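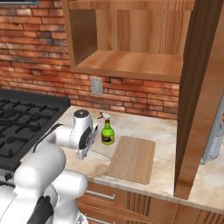 Morex
Leave the gains alone until you have checked the tool offset. A position error that stays the same at every speed is geometry. If it grew with speed I would look at the controller.

Genalyn Padilla
It does stay the same. Tested at full speed and at a quarter, identical miss. The arm model was swapped in October for the one with the longer wrist housing and I have been assuming the tool frame came across with it. Contact stiffness is 3000, physics at 600 Hz, both unchanged from the old cell file.

The other symptom is a buzz in the last wrist joint when the fingers close on the spray bottle. Small amplitude, only on contact.

Soriano
Two separate faults in my view. 3000 is too stiff for a light bottle standing on a hard worktop. The contact pushes back more than the joint can damp within one step, so it rings. Halve it and try again.

Morex
Disagree. If the tool frame is wrong, the fingers are closing off centre. One pad touches first, pushes the bottle over towards the other, and the wrist is fighting a side load the whole time. You would get a buzz from that at any sensible stiffness. Fix the frame, then judge.

Soriano
I have seen ringing with a perfectly centred grasp. Depends on the mass of the object.

Bratetti
What mass has the bottle got? Ours came in with the density of the default material, so the full bottle weighed about as much as a teaspoon. Everything rang.

Genalyn Padilla
Mass is set by hand and looks right. Inertia is computed from the collision mesh.

Tool frame: the cell file says 162 mm from flange to fingertip. Measured in the viewer on the new model it is 201. So the offset was never updated. Would have saved me an evening to look there first.

Morex
Change it in the cell file and in the planner config. If the planner keeps its own copy and you only change one, it will plan with the short tool and execute with the long one. With the approach angled down over a counter that can put the fingertips into the marble.

Genalyn Padilla
The planner did have its own copy. Both changed. Closing position is now correct at both speeds and the fingers meet the bottle evenly.

The buzz is much reduced but not gone.

Soriano
As I said, two faults.

Morex
Possibly. Before you soften the contact, is the wrist cable a collision body? On some versions of that model the cable ships as a chain of capsules and it rubs on the housing when the last joint turns.

Genalyn Padilla
Checked. The cable is visual only, no collision attached. Stiffness to half: buzz gone, but the fingers sink visibly into the bottle. Stiffness back to 3000 with joint damping raised one notch: buzz gone, no sinking, approach slightly slower.

Bratetti
Go with the damping. Soft contacts will cause trouble as soon as you put anything heavier on that counter.

Soriano
I would still raise the physics rate before adding damping the real joint does not have. It costs compute time but you are not altering the arm.

Genalyn Padilla
Fair point, but the batch runs overnight and already finishes late. Keeping the damping for now, with a comment beside the value in the cell file.

Podent
Same wrist swap here, same stale offset in the planner. Do you know if the camera mount is defined from the flange or from the tool frame? Mine moved when I corrected the number.

Genalyn Padilla
Tool frame in mine. I re-parented it to the flange and re-entered the transform.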